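Laundry & Fabric Care > Sorting and Pilling

Isham

I have a lavender item with a soft, matte, slightly fuzzy face. Faint wrinkles, small pilled specks. The care label is gone. Can it share a load with whites, and what removes the pills?
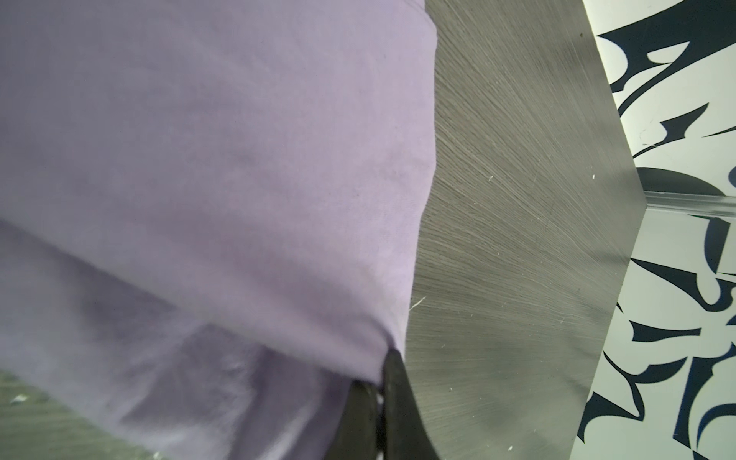 Holanda
Wash it alone first, cold, with an old white cloth. If the cloth picks up color, keep the two apart for good. Pills come off with a fabric shaver once the piece is fully dry. Hold the cloth flat and use light pressure.

Sort before you treat anything. A white piece and a purple one bunched in one pile get washed as one pile.

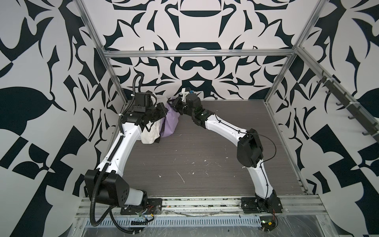 Use two piles with a clear gap. Check the white pile for dark fabric underneath.
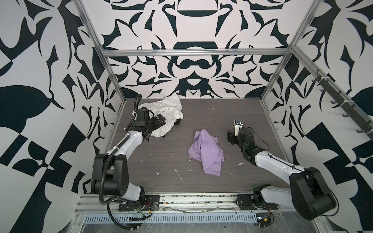
Shake both pieces out before they go in. Lint and crumbs transfer in the wash and catch on a fuzzy surface.

Plerkodby
Just use cold water. I have run mixed loads at 19 minutes and had no trouble. For folding, lay it on a bare tabletop, hold one end down and smooth toward the other.
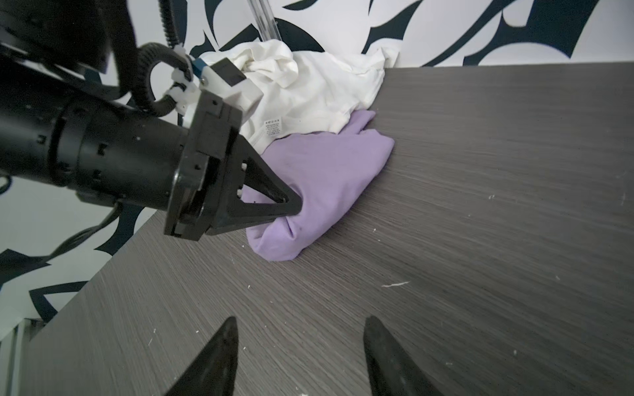

Then fold in thirds. A shaver with a worn blade will snag, so replace the blade first.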